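Home Courses Projects Open Days Contact

Filed under: Student Projects / Automation and Control

Project Report: Visit to the Penen Open Day and Simulation Demonstration

Prepared by Saoirse Carroll and Hưng Mạch. Supervisor: Clodagh Foley.

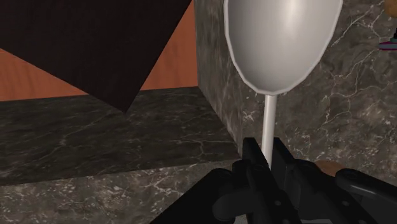 1. Purpose of the visit

The visit formed part of the second-year module on automated handling. Students were asked to attend one public demonstration, to record how the work was presented, and to relate it to the topics covered in class. Our group chose the open day held by Penen in July at its Nic Aodha building, where the handling of household glassware was being shown in simulation.

The group consisted of 16 students and our supervisor. We were received by Conall Cullinane of the simulation team, who remained with us for the whole of the morning.

2. The demonstration

The session was held in the ground floor teaching room. Mr Cullinane explained that the company tests its grasping software in simulated kitchens before any trial is made on a real arm. The software is called Skostik, and the set of rooms and objects used with it is known as Kollell. At the time of our visit Kollell held 3,225 objects, of which 200 were classed as fragile.

The wine glass was the main subject of the talk. In the grasp shown to us, the two fingers of the gripper close on the stem, below the bowl. Mr Cullinane told us that the team had compared this with holding the glass by the bowl. The stem gives the fingers a narrow part to close on, but small errors in the angle of the hand matter more at the top of a tall glass.

Dark marble surfaces had been used in the room around the glass. We had expected a plain background, as in our own exercises. The team prefers to include stone with veins and wood with a visible grain, so that the software does not come to depend on a clean outline.

3. Discussion

Róisín Mac Giolla, who leads the testing work, answered questions after the demonstration. Much of the discussion concerned the difference between a simulated grasp and a real one. She said that friction on glass is difficult to model well, and that a good result on screen is treated as permission to begin careful trials and nothing more.

One member of our group asked how the force of the grip is chosen. The answer was that it is set low and raised in small steps. Our class exercise used a single fixed value - we have since repeated it with 3 values, and the results are given in the appendix.

4. Remarks

The visit was useful to the group, in particular the part dealing with failed grasps, which we had not studied before. The time allowed for the software itself was short, and those at the back of the room found the smaller text on the screen hard to read. We would suggest that future groups ask for the session notes in advance.

The group wishes to thank Penen for its welcome.

Related items
Student report: Sorting parcels by weight
Notes for students attending open days
Automated handling: module outline and reading list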